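Cot mobile

A cot mobile is a hanging toy fixed above a baby's bed. Most have a clamp, an arm and a ring of light shapes on cords. Wind-up models often play a short tune. 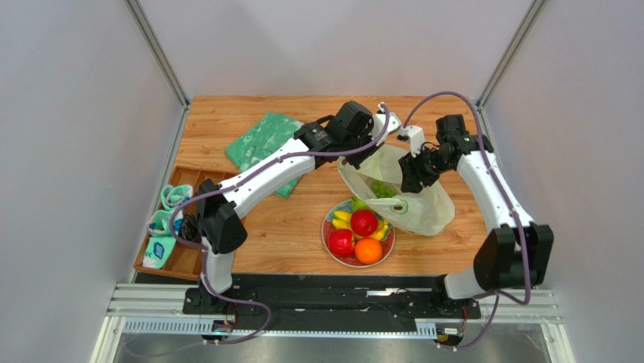
Materials

Felt, cotton and thin wood are common. The Kellen mobile, designed by Despina Mujić, weighs 200 grams — the wind-up version is over 300.

Use and removal

Newborns see high contrast best, so many early mobiles are black and white. Makers such as Skusten advise taking the mobile down once a baby can push up on hands and knees.
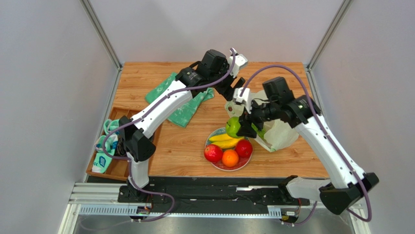 See also

Baby gym
Crib bumper
Play mat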